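Forum Geschichte & Denkmalpflege › Klöster, Kirchen, Wallfahrtsorte
Thema: Ausgrabung Klosterkirche Arard – überbauen oder offen lassen?

Mauerschwalbe
Hallo zusammen,
ich war am Wochenende nach langer Zeit mal wieder in Arard und bin immer noch ganz aufgewühlt. Wer den Ort nicht kennt: Da stand bis in die frühe Neuzeit eine Klosteranlage, von der oberirdisch so gut wie nichts übrig ist. Als ich das letzte Mal dort war, konnte man vom Chor ein paar Steinreihen im Gras erkennen, daneben eine Schautafel mit abgeblättertem Plan, fertig. Jetzt ist der ganze Ostteil freigelegt, Chor, Vierung und ein Stück vom nördlichen Querhaus, und darüber steht ein Wetterdach auf dünnen Stützen. Man läuft auf einem Steg drüber und sieht von oben in die Gruben hinein.

Und jetzt soll das Ganze eine feste Halle bekommen, mit Wänden, Eintritt, Klimatechnik, Dauerausstellung. Der Entwurf kommt vom Büro Trestik und hängt im Infocontainer aus. Ich stand davor und dachte: Schade! Gerade dass man den Himmel sieht und den Bach hört, macht doch den Ort aus. Die Mönche haben sich den Platz ja nicht zufällig ausgesucht, die Kirche lag genau auf der Geländestufe über der Furt. Wenn da ein Kasten drumherum steht, begreift das kein Mensch mehr.

Wie seht ihr das? War noch jemand dort?

Tonscherbe
Ich war im Mai dort, mit dem Rad von der Bahnstation aus (14 km, davon die Hälfte bergauf, das steht auf der Webseite natürlich nirgends). Mir hat es auch sehr gefallen. Aber dein Wetterdach ist leider genau das Problem. Bei Schlagregen kommt das Wasser von der Seite rein und steht dann in den Gruben. Der Führer hat uns die Stelle am Nordquerhaus gezeigt, wo der Mörtel schon nach einem Winter bröselt. Der hat jahrhundertelang unter der Erde gelegen und hatte da seine Ruhe, und jetzt kriegt er Frost und Tau im Wechsel.

Mir wäre der Himmel auch lieber. Aber wenn in zwanzig Jahren nichts mehr da ist, was ich unter dem Himmel angucken kann, hab ich auch nichts davon.

Mauerschwalbe
Das mit dem Mörtel wusste ich nicht, bei uns gab es keine Führung. Dann doch lieber wieder zuschütten? Meine ich ernst. Sauber dokumentieren, Vlies drüber, Sand drüber, Wiese drüber und die Mauerverläufe oben mit Platten nachlegen. Das hat man anderswo auch gemacht und ich finde das gar nicht schlecht.

gewoelbekappe
Zuschütten ist aus konservatorischer Sicht fast immer die beste Lösung und politisch fast immer die unbeliebteste. Erklär mal einem Gemeinderat, dass er eine Grabung bezahlt hat und hinterher eine Wiese bekommt, die aussieht wie vorher.

Ich will aber auf etwas anderes hinaus. Im Infocontainer steht, es handle sich um die Kirche des Gründungsklosters. Das halte ich für ziemlich gewagt. Freigelegt ist ein Bau mit geradem Chorschluss und sehr regelmäßigen Quadern in den unteren Lagen. Das sieht für mich nach dem zweiten Bau aus, nach dem Brand. Die Gründungskirche müsste kleiner gewesen sein und vermutlich weiter westlich, unter dem heutigen Friedhof. Da gräbt aus verständlichen Gründen niemand.

Tonscherbe
Woher nimmst du „weiter westlich“? In der Grabungsbroschüre (die dünne, grüne, 3 Euro an der Kasse) steht ausdrücklich, dass unter der Vierung ältere Fundamente liegen. Da ist sogar ein Profil abgedruckt.

gewoelbekappe
Ältere Fundamente ja. Aber Fundamente wovon? Das Profil kenne ich. Man sieht eine Rollierung und eine Brandschicht darüber. Das kann eine Kirche gewesen sein, das kann genauso gut ein Wirtschaftsgebäude gewesen sein. Die Broschüre macht aus einem „möglicherweise“ im Grabungsbericht zwei Seiten später ein „die erste Kirche“. Sowas ärgert mich.

Furtgänger
Guten Abend in die Runde, ich wohne zwei Dörfer weiter und lese hier sonst nur mit. Zur Lage kann ich was beitragen. Mein Großvater hat beim Anlegen der neuen Gräberreihe mitgeholfen, das war am Westrand vom Friedhof, und er hat immer erzählt, dass sie auf eine Mauer gestoßen sind, „so breit, dass man drauf hätte Karren fahren können“. Gemeldet hat das damals keiner. Man hat die Reihe halt ein Stück versetzt. Ob das eine Kirche war oder die Klostermauer, weiß ich natürlich nicht. Aber irgendwas liegt da.

gewoelbekappe
Das ist ja großartig! Hast du das mal jemandem vom Denkmalamt erzählt? Auch mündliche Überlieferung wird aufgenommen, wenn sich die Stelle halbwegs eingrenzen lässt. Mit Bodenradar käme man da sogar ohne einen Spatenstich weiter, zwischen den Gräbern wird das öfter gemacht.

Furtgänger
Bisher nicht, ich dachte immer, das wissen die. Ich frag mal meine Tante, die hat noch den alten Belegungsplan.

Mauerschwalbe
Bitte unbedingt berichten!! Und zur Halle: Ich hab mir gestern Abend die ausgelegten Unterlagen dann doch noch durchgelesen, immerhin 39 Seiten, und bin jetzt noch unentschlossener als vorher. Die Wände sollen zur Bachseite hin verglast werden, das klingt erst mal versöhnlich. Andererseits ist auf der Südseite alles zu, und ausgerechnet da lag der Kreuzgang. Wer also wissen will, wie Kirche und Klausur zusammenhingen, schaut gegen eine Wand. Und ich kann mir einfach nicht vorstellen, wie sich das anfühlt, wenn eine Schulklasse drinsteht und draußen der Regen aufs Dach trommelt.
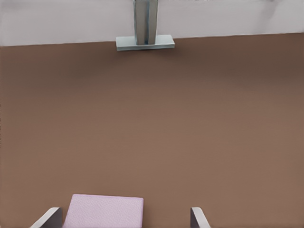 Was mich aber wirklich umtreibt, ist der Umgang mit den Gräbern im Chor. Es sind ja einige Bestattungen gefunden worden, wohl die Äbte. Laut Unterlagen sollen die Grabstellen sichtbar bleiben und die Gebeine ins Depot. Das finde ich nicht richtig. Die Leute wollten genau dort liegen, vor dem Hochaltar. Wenn man schon eine Halle baut, kann man sie doch nach der Untersuchung wieder dorthin zurücklegen und die Platte drauf.

Tonscherbe
Bei den Gräbern bin ich ganz bei dir. Beim Kreuzgang nicht. Vom Kreuzgang ist auf der Südseite doch gar nichts mehr im Boden, da ist im 19. Jahrhundert der Mühlgraben durchgezogen worden. Da kannst du so viel Glas einsetzen, wie du willst, du guckst auf eine Böschung mit Brennnesseln.

Mauerschwalbe
Aber auf die Böschung, an der der Kreuzgang WAR. Für mich macht das einen Unterschied.

Karstquelle
Ich misch mich mal von der ganz anderen Seite ein. Hat eigentlich jemand auf die Kosten geschaut? Für die Halle wird die Firma Gajewski genannt, die haben bei uns das Dach über der römischen Villa gemacht, und das war am Ende deutlich teurer als angekündigt und tropft trotzdem. Seitdem ist die Villa im Winter zu und im Sommer nur am Samstag offen, weil kein Geld für Personal da ist. So ein Bau will ja auch betrieben werden. Für Arard rechnen sie mit Besucherzahlen, die ich für reine Fantasie halte.

Tonscherbe
Als ich da war, lag das Gästebuch im Container offen, die Einträge sind durchnummeriert (warum auch immer), ich war Nummer 497. Für ein Kaff ohne Busanbindung ist das gar nicht übel, finde ich.

Karstquelle
Und wie viele davon würden zahlen? Im Moment kostet es ja nichts. Ich sag nicht, dass man es verfallen lassen soll. Aber ein besseres Dach mit seitlichem Wetterschutz, den man im Winter runterlässt, wäre für einen Bruchteil zu haben.

gewoelbekappe
Seitliche Planen sind tückisch. Darunter staut sich die Feuchte, und dann hast du Algen auf den Quadern. Gut gelüftet gehört das, und möglichst gleichmäßig temperiert. Wenn Halle, dann eine ordentliche. Wenn keine Halle, dann zuschütten. Das Mittelding ist das Schlechteste, auch wenn es am billigsten aussieht.

Karstquelle
Seh ich anders. Bei uns hat die Plane am alten Schutzdach jahrelang funktioniert, ohne Algen. Kommt halt auf den Standort an, wir liegen am Hang und es zieht dauernd.

gewoelbekappe
Eben. Arard liegt am Bach, da hast du im Herbst bis mittags Nebel.

Furtgänger
Das mit dem Nebel kann ich bestätigen, manchmal geht er den ganzen Tag nicht weg.

Ich war inzwischen bei meiner Tante. Der Belegungsplan ist da, und die versetzte Reihe sieht man darauf tatsächlich, mit einem Knick, wo sonst alles schnurgerade ist. Der Knick ist nach meinem Lineal fast 14 Meter lang. Ich hab beim Denkmalamt angerufen, die Dame war sehr nett und hätte gern eine Kopie. Außerdem hat sie gefragt, ob ich den Cleluto kenne, das ist wohl ein handgezeichneter Flurplan aus der Zeit kurz nach der Aufhebung des Klosters, der nach dem Flurnamen so heißt. Darauf soll am Friedhof noch eine Kapelle eingetragen sein. Sagt das jemandem was?

gewoelbekappe
Gehört ja, gesehen nie! Der galt lange als verschollen und soll in irgendeinem Pfarrarchiv wieder aufgetaucht sein. Wenn dort eine Kapelle steht, wäre das für mich der heißeste Kandidat für den Gründungsbau. Man hat die erste Kirche nach dem Umzug in die neue gern als Friedhofskapelle weiterbenutzt.

Tonscherbe
Oder es war einfach eine Friedhofskapelle, wie auf jedem zweiten Friedhof ;-) Du wirfst der Broschüre vor, dass sie aus einem „möglicherweise“ eine Tatsache macht, und hast deine Kirche jetzt auch schon halb fertig gebaut.

gewoelbekappe
Erwischt. Ich warte den Plan ab.

Mauerschwalbe
Ich nehm jedenfalls aus dem Thread mit, dass ich eine Stellungnahme schreibe, solange die Unterlagen ausliegen. Zur Halle selbst nur ein Satz, da bin ich wirklich hin- und hergerissen, aber ausführlich zu den Abtsgräbern und dazu, dass vor dem Fundamentieren im Westen noch mal prospektiert wird. Tonscherbe, könntest du mir die Seite mit dem Profil aus der grünen Broschüre abfotografieren? Mein Exemplar ist im Zug liegen geblieben.

Tonscherbe
Klar, mach ich heute Abend, kommt per PN.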